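Home Guides Downloads Spare Parts Contact

Section 4. Preparing the Table Surface and the Marker Place

This section explains how to cover a work table with cardboard, how to divide it into squares with tape, and how to arrange the markers and the cup. Please read the whole section one time before you start to cut. The work needs two persons for steps 1 to 4. After this, one person is enough.

The text was revised 04/04/2019 by Valentin Moldovan. It replaces the loose sheet which was delivered with the Zerngate table set.

4.1 What you need

Brown cardboard in sheets, plain on both sides, without print. Sheets from the Sima roll are also good, but they must lie flat for one night under weight.
Blue tape of the kind painters use. One roll is enough for one table.
A cutting knife with a new blade, and a steel ruler of 70 cm or longer.
A soft pencil.
One pen cup and a set of markers with caps.
A dry cloth.

CAUTION: Do not cut the cardboard on the table itself. Cut on the floor or on an old board. The knife goes through more easily than you expect, and a cut in the table top can not be repaired from the set.

4.2 Covering the table

1. Clear the table and wipe it with the dry cloth. If you used a wet cloth, wait until the top is fully dry.

2. Lay the cardboard on the table with the smoother side up. Small creases are allowed. A fold which stands up is not allowed, because the cup will lean on it.

3. Press the cardboard from the middle to the edges with flat hands. The second person holds the far end.

4. Fix the cardboard underneath the table edge, on all four sides. Do not put fixing tape on the top side, it will be confused with the lines later.

NOTE: Graphite and dirty fingers leave smudges near the front edge, where people lean. Light smudges do not disturb and you can leave them. Change the cardboard when the surface becomes soft or starts to open in layers.

4.3 Making the squares

5. Mark the line positions with the pencil, only small points at the edges. In our room we use 35 cm between the points, but for a different table you may choose another distance.

6. Put the two long lines first, left and right, along the length of the table. The squares between them make the central column, and this is the column where the objects will stand.

7. Put the cross lines after. Begin with the nearest one and go to the back. Hold the tape tight between both hands, let it down on the points, and only then press it.

8. Rub each line with the cloth. Where two lines cross, press with the thumb.

If a line is crooked, lift it slowly at a low angle. Fast pulling takes the top layer of the cardboard away, and the new tape will not hold well on this spot. The lines do not need to have all the same width. A thinner strip at the far side is acceptable, and it helps some people to know which end is the back.

4.4 Placing the cup and the markers

9. Choose one square of the central column, just beyond the middle cross line. Stand the cup inside this square, with free space on the right side.

10. Put two markers in the cup. Choose colors which are easy to distinguish, for example light green and yellow. 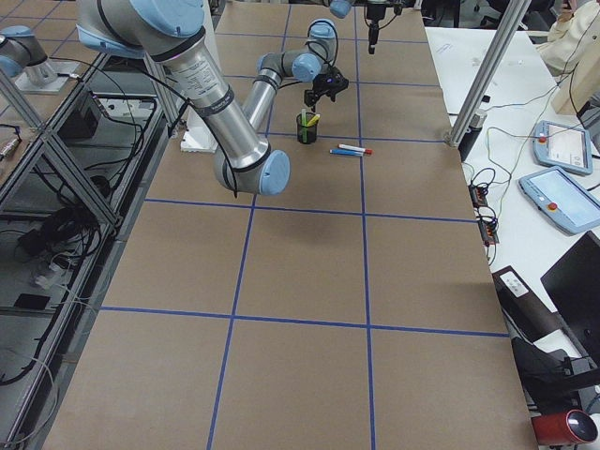
11. Lay two more markers flat on the cardboard, to the right of the cup, side by side and a little angled. They must not touch the tape. A marker which lies half on a tape line can roll when somebody knocks the table.

12. Check that each cap is closed. Push until you feel the click - a cap which only sits on top will dry the marker in a short time.

NOTE: A dark cup is practical here, it is easy to see against the brown surface. Do not use a glass or a paper cup. The first falls heavy and the second falls always.

CAUTION: Before you reach over the table to correct a marker, make sure that nothing on the table can move. Wait until it is at rest. This is valid also for a very small correction.

4.5 After use

Return the markers to the place where you found them, and look if the cup still stands in its square. Do not write on the cardboard to test a marker. Keep a piece of scrap paper in the drawer for this.

Dry markers go out of the set. Replacement markers are ordered under Arner list number 161, and the tape is on the Ivik list. Pieter Makhubela keeps both lists and makes the next order in June.

If the cardboard must be changed, remove the tape first and then the cardboard, and repeat from step 1. Keep the old sheet until the new one is finished - its lines can be used to copy the pencil points.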